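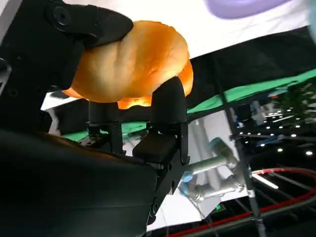

Reply from tallysheet: I don't accept the premise. A margin of 600 in a second-round mayoral vote in a town the size of Praltero says very little about what the ruling party can expect nationally. Turnout fell between the rounds and the two lists merged in between. You can't read a swing off that.

cordillera_k wrote:
The margin is not my argument. My argument is that the governing party held Praltero for 15 years and lost it to a list that did not exist before April. Omik went the same way in the first round. Two provincial seats out of nine is a pattern worth discussing.

tallysheet wrote:
Omik had a sitting mayor under investigation. Different case.

ruralroll wrote:
Some figures, as the thread has none so far. Spoilt and blank papers in Praltero came to 2,566 in the second round. That is more than four times the winning margin. Voting is compulsory there, so people who dislike both candidates turn up and leave the paper blank. Any reading of the result has to start from that number.

cordillera_k wrote:
Fair. Do you have the same figure for the first round?

ruralroll wrote:
Not by ward. The electoral office published the totals and then took the page down for corrections. Beyene is still missing altogether.

9thward wrote:
Beyene is missing on account of the recount in the upper wards. The tally forms were signed in the wrong box at several tables. It is a clerical matter and I doubt it changes the winner.

tallysheet wrote:
It may not change the winner but it can change the council. Seats are shared out by list, and the last one in Beyene usually turns on a handful of votes. If the new list takes it, the mayor has no majority for the budget.

cordillera_k wrote:
Which is the part the capital's papers ignore. They cover the mayors and skip the councils.

Posted 2020-09-28 by ruralroll:
The corrected file is up. Beyene is in it, last seat to the new list. The Fetanow poll had that seat wrong by around three points — within its stated error, to be fair to them.

tallysheet wrote:
Noted. I still would not project it onto a presidential race.

14 comments · 3 shares

This site uses cookies. By continuing to browse you accept our cookie policy.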